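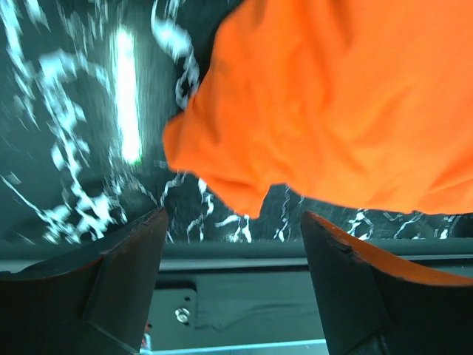
Wrist view, orange cloth over the black and white surface

Is it worth teaching cloth folding by remote control?
Posted by Halima Garba, September 2026

We have 300 demos of an arm folding a cloth, all driven by remote control. The supplier says 100 is plenty. Trained on all of them, ours still grabs at nothing half the time. Would moving the arm by hand be better, or is "just show it the task" a sales line?

Luuk Stevens
Mostly a sales line. I'd look at your wrist footage before recording more. In your picture the white veins are smeared into streaks, and there's a bright streak that looks like a ceiling light on a shiny surface. If many of your clips look like that, the model has little to learn from. Drive slower, put a dull mat down and throw out the bad runs. I went from 671 demos to fewer than half and lost nothing I could measure.
Guiding by hand feels nicer, but your own arm ends up in the side camera, and then you have a new problem.

Tanko Wike
just get more data, we did 3,802 at Flodberg and it folds fine

Béla Borbély
Fine on the same cloth, on the same table? I saw that demo in June. Try it with a towel and then tell us.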